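**Questions we keep getting about the sock station**

Last updated 1/30/18 by Lilibeth Pangilinan, finishing room, Cadberg Laundry Services

Thank you to everyone who stopped me in the hallway or left a note in the box. I've tried to answer the ones that came up more than once, and if yours isn't in here, please do come find me!

**Is anyone losing their job over this?**

No. The four people on the small-items table are staying on at the same pay and the same hours. Crisanto Cruzado is moving half his shift to mending, which he asked for back when we first talked about Plurko (that's the name the robot came with, and it stuck).

**What does it do all day?**

Socks, and for now only socks. It takes them off the table and hangs them on the clip hangers, and pairs are supposed to end up together. We know it's a small piece of what you do, but it's the piece that gives people sore shoulders, so we started there. 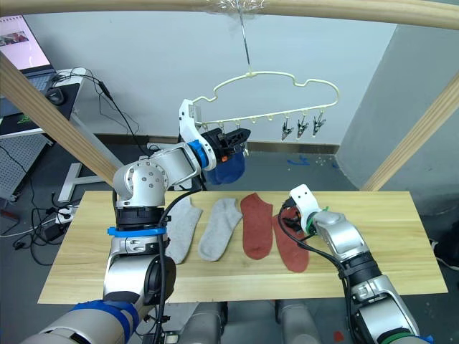 *Plurko at the table with a navy sock at the hanger, and the gray and red pairs laid out.*

**Is it faster than we are?**

Oh goodness, no. Beca Lougher can fill three hangers while it's thinking over one, and she'll be glad to show you. It doesn't need to be quick, though. It can keep going through lunch and after the late shift leaves.

**Do I have to learn to program it?**

You don't. There's a 40-minute session on starting, pausing and stopping it, and that's paid time. Hala Mahasneh runs these and is very patient with beginners (she was with me).

**What if it drops something or gets stuck?**

Press stop, wait for the arms to be still, and call extension 3082. Please don't reach in while they're moving, even for one little sock.

**Will it do towels next?**

We haven't decided. Noel Enriquez is collecting opinions from both shifts, so tell him yours.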